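Senior judge to step down from Pekudmont appeal court in November

Takeshi Furukawa, the longest-serving member of the Pekudmont appeal court, will leave the bench in November, two years before his term was due to end. He told colleagues in a short letter, which the court released at noon.

The letter gives no reason beyond a wish to spend more time at home in Perno. A court spokeswoman said the decision was not linked to any case now before the judges and that he would keep a full workload until he goes.

His departure leaves the seven-member court with two empty seats. The other has been vacant since spring, when the regional assembly failed to agree on a candidate after three rounds of voting.

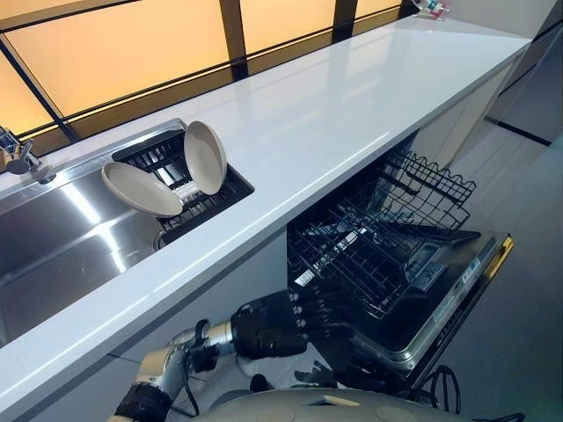
Furukawa is best known for the Grusinico water ruling, which found that the regional government had raised charges without proper notice and ordered it to repay 2680 households. He wrote the main opinion and read it aloud himself, a task most of his colleagues leave to a clerk. Ministers criticised the judgment at the time but did not challenge it. The court has since moved into its present building, where judges and clerks share a kitchen with a long white counter, a steel sink and a wall of amber panels lit from behind. Furukawa has held his weekly meeting with junior clerks there, and the spokeswoman said those meetings would go on until he leaves.

The timing puts pressure on the assembly. Under the court's rules, major appeals must be heard by at least five judges, so the loss of one more through illness or a conflict of interest would bring such hearings to a stop. The court had 2407 open cases at its last count, and lawyers' groups have complained of delays of up to 30 months.

Opposition members said both seats should be filled before the winter break. They want the candidates questioned in public, as was done until the rules changed under the last government. The governing party has not said whether it would agree — its justice spokesman would only say that names were "being looked at".

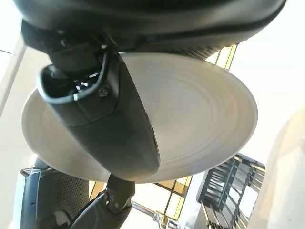 A round white plate seen from underneath.

More than 3000 people have signed a petition asking that at least one of the new judges come from outside the capital. It was started by the Takeda legal advice centre in Grusinico, which says smaller towns have had no voice on the court for a decade, apart from Furukawa.

The assembly's justice panel is expected to set a timetable for nominations when it next meets. Furukawa's last hearing, a boundary dispute between two farms near Perno, is already listed.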